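Notes for Unit 4, Surface Finish. Instructor: Ramesh Agarwal. Read before the March lab. Bring the notes with you, as the lab sheet refers to them by heading.

## Where this unit fits

Units 1 to 3 dealt with getting a part to the right shape. This unit deals with its outside surface. A finish is anything done to the surface after the shape is made: sanding, brushing, blasting, plating, painting, anodizing, or leaving it alone on purpose. Students tend to leave the finish until the end of a project and then pick a color. By that time the hole sizes are fixed, and any coating that adds thickness will cause trouble with fit.

The assessed part in this unit is the two-page finish schedule for your bracket project. A template is on the Huston shared drive in the Unit 4 folder. Use the current template. The one from last year has no column for masking.

## Roughness

Every surface is rough if you look closely enough. On a drawing, roughness is usually given as Ra, the average distance of the surface from its own center line. It is given in micrometers or in microinches. One micrometer is a little over 39 microinches, so check which unit a drawing uses before you compare two numbers.

Typical values for steel and aluminum parts:

| Process | Typical Ra (micrometers) |
|---|---|
| Sand casting | 12.5 to 25 |
| Milling | 0.8 to 6.3 |
| Turning | 0.4 to 6.3 |
| Grinding | 0.1 to 1.6 |
| Polishing | 0.1 to 0.4 |

The table is a guide. A worn cutter or a loose vise can take a milled face well outside its range.

Ra does not tell you the direction of the marks. Two surfaces can have the same Ra and look and behave differently. The direction of the marks is called the lay, and it has its own symbols on a drawing: parallel, perpendicular, crossed, multidirectional, circular, radial. For a part that slides, the lay matters as much as the Ra. For a part that is only looked at, it often matters more.

In the lab we use the Prosser comparison plates. Run a fingernail across the plate and then across your part. With a bit of practice most people can place a surface between two neighboring plates. The stylus gauge is in the cabinet by the door and must be signed out. Do not use it on painted parts.

## Mechanical finishes

**Brushing.** An abrasive belt, wheel or pad is moved over the metal in one direction, leaving fine parallel lines. It hides small scratches that run along the grain and shows up scratches that run across it. Brush before you bend only if the bend line is parallel to the grain, or if you are willing to touch up the outside of the bend afterward. The reflection from a brushed face is stretched out and soft. Small recesses are hard to brush evenly, and a slot or hole in a brushed face will often show a slight drag mark on its trailing side.

**Bead blasting.** Glass beads are thrown at the part with compressed air. The result is an even, dull surface with no direction. Mask threads and bearing seats. A freshly blasted surface picks up fingerprints very easily, so wear gloves until the part has been coated.

**Tumbling.** Parts are put in a drum or bowl with ceramic or plastic media. It is cheap for batches and good at breaking sharp edges. It is a poor choice for thin flat parts, which stick together, and for parts with corners that must stay crisp.

**Polishing.** Work through the grits in order and change direction at each step so that you can see when the marks from the last grit are gone. Skipping a grit costs more time than it saves. Keep steel and aluminum on separate wheels.

## Chemical and electrochemical finishes

**Anodizing.** Used mainly on aluminum, also on titanium and a few other metals. The part is made the positive side of an electric cell, and the oxide layer that is already present on the metal is grown much thicker. The layer grows partly into the part and partly outward. As a working rule for hard anodizing, half of the layer is inside the old surface and half is outside it. If the layer is 50 micrometers thick, each face moves out by 25, and a hole loses 50 from its diameter. You will be asked to work this out in the lab.

Anodizing does not hide what is under it. A scratch in the bare metal will be a scratch in the anodized part. It also does not conduct electricity, so an anodized face cannot be used as a ground point unless it is masked or cleaned off.

**Black oxide.** Used on steel. It adds very little thickness, so threads do not need to be adjusted. On its own it gives weak protection against rust and is nearly always used with oil or wax. Many dark bolts and socket screws are finished this way, though a dark fastener may also be coated with zinc and a dark topcoat. You cannot tell which from color alone.

**Zinc plating.** Cheap and common. The zinc corrodes in place of the steel, so a small scratch does not start rust right away. High-strength fasteners can be made brittle by hydrogen during plating and are baked afterward. Write the baking step into the schedule if it applies.

## Paint and powder

Powder coating is sprayed on dry with an electric charge and then cured in an oven. Film thickness is commonly 60 to 120 micrometers, which is far too thick for a close fit. It wraps well around outside edges if they have a small radius and badly if they are sharp. Deep inside corners are hard to coat because the charge pushes the powder toward the nearest metal.

Wet paint can be put on thinner and is easier to repair. It takes more skill to apply and needs good air extraction. Our booth at Huston is rated for water-based paint only.

Gloss matters to how a shape is read. A high gloss shows every ripple in a curved face. Matte hides ripples but shows grease, and it can turn shiny where hands rub it. Gloss is measured with a meter at a stated angle, usually 60 degrees.

## Mixing finishes on one product

Most products carry more than one finish. The usual reason is cost, as there is no point in polishing a face that will sit against a wall. A second reason is to help the eye separate one part from another. Bare or brushed metal beside a dark matte cover is a common pairing, and it has a practical side: a color match between two parts made by different suppliers is difficult, while a strong contrast needs no match at all.

Lettering comes into this too. White on matte black is easy to read in most light. Printed letters on a curved surface are usually done by pad printing, which can follow a gentle curve. Screen printing is better on flat faces. Laser marking on black anodized aluminum gives a pale gray to white mark and cannot peel, though a worn or badly set laser will leave it looking brown.

Fasteners should be on the finish schedule with everything else. If two kinds of screw head show on the same face, say so in the schedule and say whether it is intended.

Brushed silver aluminum with a matte black housing and white capitals:
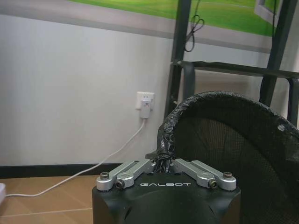

## Worked example: the Drakness lamp arm

The Drakness is a desk lamp with a folding arm, used in this course for several years. The arm has two aluminum bars, a steel base and a molded shade. The finish schedule in the first version read as follows.

1. Bars: bead blast, clear anodize, 12 micrometers.
2. Base: powder coat, black, satin.
3. Pivot pins: stainless steel, no finish.
4. Screws: black oxide with oil.

The first batch was 169 lamps. Two faults were found. The pivot holes in the bars were tight on some lamps, and oil from the screws had left marks on the blasted surface before the bars went out for anodizing.

The tight holes came from a drawing that gave sizes before finishing without saying so. The shop that drilled the bars and the shop that coated them each worked to the same number. The fix was one note on the drawing: "Dimensions apply after finish." The other fault was a matter of order. The bars had been test assembled with oiled screws, taken apart, and sent out without being cleaned.

The second batch, of 1029 lamps, used the revised drawing and added a degreasing step ahead of anodizing. The hole problem did not come back. There were still complaints about the base, where the powder was thin along the sharp lower edge. A radius of 0.5 mm was added for later batches.

## Writing the schedule

Give every visible part its own line. Each line needs the base material and alloy, the surface preparation, the finish, the thickness or Ra, the masked areas, and how the result will be checked. "Black" is not a finish. "Black anodize, matte, 15 micrometers, threads masked" is enough for a supplier to quote on.

State which faces are show faces. Suppliers will hang or clamp a part somewhere, and there will be a small bare mark at that point. If you do not choose the place, they will.

For the Zorkelum sample cards, copy the full code from the back of the card, including the letter at the end. The letter gives the gloss level.

## For the lab

- Safety glasses, closed shoes, hair tied back. Gloves for handling blasted parts, no gloves at the polishing wheel.
- Your bracket, deburred and clean.
- A draft schedule with at least the material and preparation columns filled in.
- A calculation showing the finished diameter of a 6.10 mm hole after a hard anodized layer of 40 micrometers.

Work in pairs at the blast cabinet. Schedules are handed in on paper at the start of the next class, stapled, with both names on the front if the bracket was a joint project.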